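Gripper Comparison, Final Report
Jamila Jayasinghe
2022-01-26

Our task was to pick a gripper for the Demcombe arm without spending any money, so everything was done in simulation, where broken plates are free. We tried three: the Budetti parallel jaw with flat fingers, the Matubbar with padded tips, and a suction cup the team named Steven for reasons that did not survive the semester.

Each gripper got 100 attempts at putting a plate in a dish rack, 300 in all. The arm, the controller and the wrist camera settings stayed the same throughout.

Steven picked up every plate beautifully and then had no idea how to stand one on its edge. The Matubbar held on well, but its pads were too fat for the slots and it moved the rack more often than the plate. The Budetti won, mostly by being thin.

Our biggest problem was the wrist camera. Close to the rack it sees a lot of table and very little plate – we lost 4 days blaming the controller for this. Tilting the camera is first on the list for June, along with a plate heavier than a potato chip.
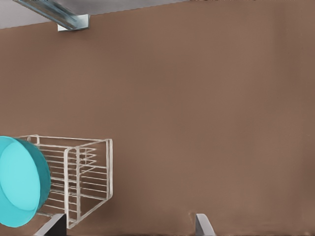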